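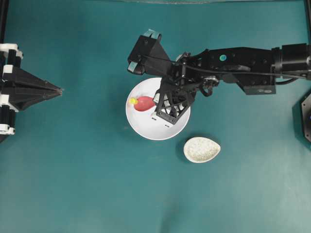
My roommate told me no one on our floor would ever fill out a survey about sleep, and that I should pick something easier. Well, 35 people did!

Print | E-mail
Student Projects, December
By a second-year student, Linder Hall
2 min read

I wanted to know if the late bus from Tellico keeps people up (it stops right under our windows, ugh). Everybody wrote down their bedtime for 4 weeks, and I put it all in a spreadsheet that ate my whole Thursday. People on the street side went to bed later, mostly on weeknights. One person logged 94 naps, which I left out of the averages. My big mistake was asking for "bedtime" and never saying if that meant lights off or just lying there with a phone. Next time I'd split it into 2 questions and get the Breta side of the building in too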